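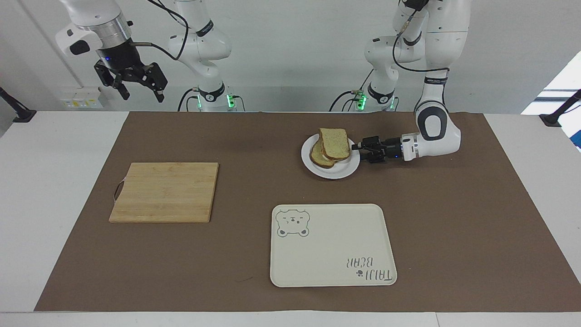 Par la rédaction de Stakorus, mis à jour le 3 décembre 2025

Pain tranché : vos questions

Faut-il vraiment une assiette pour deux tranches ?
Non. Il faut aussi aimer passer l'éponge. Une assiette ronde et blanche retient les miettes, la table les distribue.

Peut-on empiler les tranches ?
Froides, oui, un peu décalées si vous tenez à la mise en scène. Grillées, jamais : elles ramollissent en silence.

Et le papier brun dessous ?
Il protège la table et se secoue au-dessus de l'évier. Le secouer par la fenêtre regarde vos voisins.

La croûte est-elle obligatoire ?
Au-dessus de 3 ans, oui.

Combien de temps garder un pain entamé ?
Trois jours dans un torchon. Au frigo, il rassit plus vite, mais vous le mettrez quand même au frigo.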